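台所の写真帖　スコドリッツの食器と棚のまわり

スコドリッツの家の台所です。共同の台所。食器が好きで撮っているだけのページ、前置きは短くいきます。写真は少しずつ入れ替え。古いのは外しました。文章だけ残っている項目もあり、そのまま置いておきます。並びは棚の順、つまり入口から時計回り。棚、引き出し、流し、食洗機、窓ぎわ。

料理の写真はなし。料理は食べてしまうので撮り忘れる。毎回。

【入口の棚・上段】
大皿。白いのと、ふちに茶色い線のあるのと。線のあるほうはツァルネツカ（Czarnecka）という食器屋の閉店まぎわに買ったもの。店の人が新聞紙で三重に包んでくれて、家で開けたらその新聞のほうが面白くて読んでしまった。皿は普通。重い。パスタには大きすぎ、魚にはちょうどいい。
白いほうは誰が持ってきたか不明。裏に小さな数字が押してある。かすれて読めず。

【入口の棚・中段】
取り皿、全部で18枚。そろいです。前は場所がばらばらで、食事のたびに戸を三つあけていた。5月の片づけで一か所に集めました。重ねると結構な高さ。上から取ると下の皿がずっと使われないまま、たまに下から抜いて上へ。これを「回す」と呼んでいて、だいたい私が回す。
かけたのが混じっている。使えるかけ方。口をつけるものではないのでそのまま。

【入口の棚・下段】
土鍋、すり鉢、蒸し器。冬まで出番なし。すり鉢だけは夏もごまで使う。すりこぎが行方不明で、いまは短いめん棒で代用中。見つけた人は棚に戻してください。
蒸し器のふたの取っ手、ねじがゆるい。締めてもゆるむ。布をかませたら止まった。

【引き出し・右】
箸、スプーン、フォーク。仕切りはお菓子の空き箱を切ったもの。見た目はさておき寸法がぴったり。市販の仕切りも一度買ったが幅が合わず返品しました。1,954円、送料は戻らず。箱のほうがいい。
小さいスプーンがいつも足りない。ヨーグルトの人が多い。

【引き出し・左】
道具。皮むき、缶切り、栓抜き、計量スプーン、用途のわからない金具。金具はアミサーさん（Nkrumah Amissahさん、上の階の人）によれば「たぶん瓶のふた用」。試したら開かなかった。でも捨てない。形がきれい。
木べらは立てておく派と寝かせる派がいて、いまは寝かせる。引き出しが浅いので立てる派も納得。
写真は光が入らなくて真っ暗、撮り直し予定。予定のまま夏が終わった。

【流しのまわり】
スポンジは色で分けています。黄色が食器、緑が鍋、グレーが流し。張り紙もしたけど湯気でインクがにじんで、緑がなんだか読めない。書き直すこと。
水切りかごは小さめ。鍋は入らないので、ふきんを敷いて横に伏せる。ふきんは麻のが乾きが早くて好き。綿のは柔らかくてグラス向き。
蛇口の根もとの白い水あか、クエン酸で一晩。落ちました。気持ちいい。前後の写真を撮ればよかったのに、落としてから気づく。

【カップの棚】
いちばん好きな場所。持ち寄りで、形も大きさもばらばら。そろっていないのがいい。
グリヌラ（Grinura）という町の陶器市で買ったのが何個か。ぽってりした、手の中でころがるような形。持ち手が細いのが弱点で、冷たい飲み物に向いている。熱いと指がつらい。
薄い磁器のはお客さん用ということになってるが、朝いちばんに起きた人が使っている。気持ちはわかる。薄いと口あたりが違う。コーヒーより番茶。
厚手のマグは冷めにくいと言われて買ったのに、器が冷えている冬の朝はむしろすぐぬるくなる。湯を先に入れて温めればいいだけの話。面倒でやらない。
取っ手の向きは右。左利きの人が越してきてから、棚の左半分は左向きになりました。見ためも悪くない。

【色のこと】
青い器が好きです。料理の色がはえるとか、そういう理由は後づけ。単に青が好き。紺に近いのから、水で薄めたようなのまで。牛乳を入れると白がきれい。水だと中の色がよく見える。麦茶は、まあ、暗い。
棚に青ばかり並べたら「海みたい」と言われ、次の日に誰かが魚の箸置きを置いていった。いまもいる。

【窓ぎわ】
空き瓶。ジャムの瓶、ピクルスの瓶、口の広いの。ねぎの根を水にさしたもの。伸びる。切る。また伸びる。三回目くらいから細くなって味も薄い。
窓の桟に布巾を干すと夕方の光が透けてよかった。撮ったけど、自分の影が真ん中に入っていて外しました。

【食洗機】
ヴィコフ（Wikov）の据え付け。2段式。音は大きいほう。夜は十時までに回しおわるように。
下の段が皿と鍋、上の段がカップと小鉢。一応のきまりで、混んだ日はなんでもあり。上の段の針金の立ち方がちょっと独特で、まっすぐなのと折れ曲がったのがある。最初は曲がってしまったのかと思って直そうとした。もとからそういう形らしい。力を入れなくてよかった。
中をのぞくのが好き、と言うと変な顔をされる。でも器のふちと針金の線が重なるところ、見ていて飽きないです。棚に並んだ器より近いし、向きもばらけて面白い。

〔写真〕

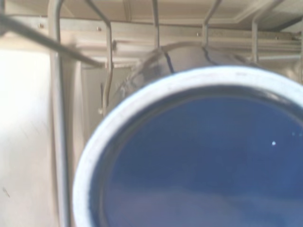
最終更新：2024年9月8日

上の段、青いカップ。ふちは白っぽいグレーで、厚みがあって好きなところ。灰色のこすれた跡も少々、使っているとこうなる。
底のほうは光が映って青がやわらかい。上のほうは濃い紺。ひとつのカップで両方見える。
奥の濃いグレーのはマグか鉢か、この角度だとわからない。黒い細い線が入っていて渋い。

【カップの跡のこと、ついでに】
ふちの灰色の跡について何度か聞かれたので、まとめて。うちの場合、白っぽい器に灰色の筋がつくのはだいたい金物とこすれたとき。スプーンを勢いよく入れてかきまぜる人がいる（私）。重曹を湿らせて指でくるくる、で薄くなるものもあります。ならないものもある。強くこすると表面のつやが消えて、そこにまた跡がつきやすくなる感じ。なので深追いはしない。
メラミンスポンジは使いません。一度それで絵付けの花をひとつ消した。ごめん。
つやのない器は跡が残りやすい気がする。つやのあるほうは残りにくいかわりに、水滴の乾いたのが目立つ。どっちもどっち。ふきんで拭けば済む話なんだけど、そのひと手間がね。

【並べ方のメモ】
・小鉢は同士をくっつけない。間に一本あける
・背の高いグラスは端
・木の椀、漆のもの、金の線の入ったものは手洗い
・鍋のふたは下の段の奥。手前だと戸にあたる
・スプーンは重ねない。ぴったり重なって真ん中が洗えてないことがある
・入れっぱなしで出かけない。出かけるときは戸を少しあけてお
く

へんなところで改行されてますが直せません。すみません。

【しまうとき】
2人いると早い。ひとりが出して拭いて、ひとりが棚へ。アミサーさんとやると歌がつく。知らない歌。サビだけ覚えました。
糸じりに水がたまる器は、しばらくふきんの上に置いてから。すぐ重ねると下の皿がぬれる。前に棚板がふくらんで大変だったので、そこだけはお願いします。
カップは重ねない。重ねると取れなくなる組み合わせがあって、去年それでお湯と氷のお世話になった。外側をお湯、内側に氷水。抜けたときの音がよかった。

【これから撮りたいもの】
引き出し左（光）。冬の土鍋。ふきんの柄。それから醤油さしの口、しずくが垂れないやつ。あれは形がいいのに、いつも食卓に出ていて撮る間がない。
グリヌラの市は来年も行くつもり。小さいスプーンを買ってくること。青い器はもう買わないこと、と去年も書いた。

写真のつけ足しは気が向いたときに。魚の箸置きの持ち主、まだ名乗りでていません。棚の右側にいます。

ご連絡は台所の伝言帳または当ページのメールフォームまで　｜　© スコドリッツ台所写真帖　｜　ページの先頭へ戻る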